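The second life of the office computer

Old desktops used to go straight to the tip. In Wultdale they go to Conceição Fonseca's shed first. 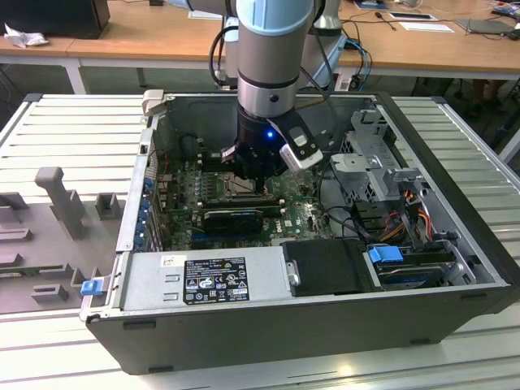 A desktop tower with its side panel off, graphics card and memory slots in easy reach.

Three thousand dollars. That was the quote the Wultdale swim club got for new machines in the office. They have 2 desktops. One ran the timing sheets, one ran everything else, badly.

Fonseca's bill came to $100, and most of that was memory.

She started after the bank branch closed and left a skip full of towers in the laneway. Took home as many as the ute would hold. Her husband was not thrilled. "He wanted the shed for a lathe," she says. "Still no lathe."

Business machines are the ones to look for, she reckons. Dull to look at, easy to open, parts that swap between models. Home computers from the same years are often fiddlier – odd screws, glued bits, a fan you can't buy anymore. Laptops she does under protest.

The routine doesn't change much. Dust out. New coin battery on the board. Old hard drive gone, solid state drive in. Then a lighter operating system, becuase the one it came with stopped getting updates. After that it sits on overnight and if it's still going at breakfast it gets a sticker.

Some don't get the sticker. Those are stripped for parts, and the shells go on the scrap run to Wellska, where Baptista Metals pays a bit for steel and less than it used to for boards.

Who takes them? Students, mostly. A bloke who restores pianos. The Vumeser community radio station, which plays its overnight music off a machine older than its youngest presenter. The rule is you bring back the old one if you've got one, and you wipe it yourself first. People forget. She has a drawer of other people's holiday photos on drives, all labelled, waiting to be picked up.

There's a waiting list now and it gets silly before school goes back. June is quiter. Cold in there, though, and the heater trips the power if the kettle's on.

She'll take monitors too, but ring first.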